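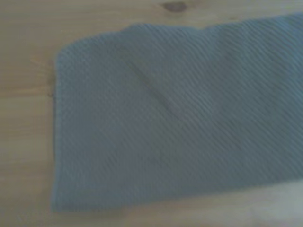

Opinion | Machines & Labor

March 7, 2019

By Daiane Xavier

I have folded one towel 397 times, and I would like to speak up for the bad ones.

Strictly speaking, the arm folds the towel and I steer the arm. At Stisard we call each go an episode, a grand word for half a minute of terry cloth. The learning system at the far end studies the episodes and is supposed to come away knowing how to fold. Everybody in this trade will tell you the examples are everything. Then they hand the job of making them to whoever was hired last, and in December that was me.

The usual instruction is to keep it clean. Pinch the corner, lift, lay it over, let go. If you fumble, hit discard and start again. By the end of my first batch I had thrown out 221 episodes, and my supervisor was delighted with what remained. It was a lovely set. Every fold looked as if it had been done by the same calm person on the same calm morning.
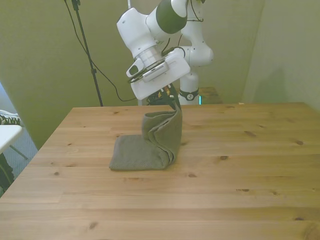 Why would anyone keep a clumsy example on purpose?

Because the clumsy ones show what to do once things have gone wrong, and a machine trained only on perfect folds has never seen the inside of a mistake. It gets a finger's width off course and has no idea what people do next.

I learned this by watching ours. We trained on my beautiful set and turned it loose. It missed the corner, closed its fingers on air, and then went through the rest of the fold with enormous dignity, holding no towel. It did this 13 times before somebody stopped it. I've worked for managers like that, but I had hoped for better from software.

So we put the fumbles back in, at least those where I recovered. A missed corner and a second try. A grab that took too many layers, set down and taken again. 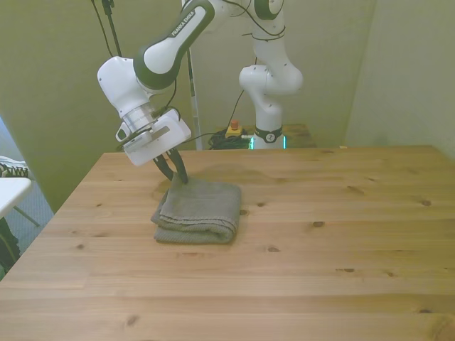
The clean-set people have a point, and I'll give it to them. If I dither over the cloth for ten seconds because I'm thinking about lunch, the system may well learn to dither. Some of my discards deserved it. But there's a difference between sloppiness and repair, and a rule that bins both is a rule written by someone who has never sat at the controls.

It also does something to the person sitting there. Told that only perfect folds count, I began laying the towel out more and more neatly before each start, until I was doing most of the job by hand and the arm was taking the credit. My friends at Clestier admit to the same trick with cups. 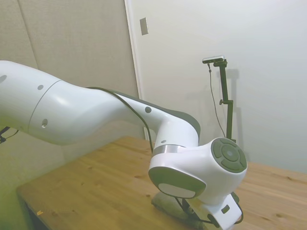 What I'd ask for is small. Let the operator mark an episode as ugly but useful. Start some of them with the towel bunched up, the way a towel comes out of any dryer I've ever owned. Pay by the hour, too, because paying by the clean fold buys you a great many folds of an already folded towel.

My supervisor has agreed to the first of these. The button is labeled "other."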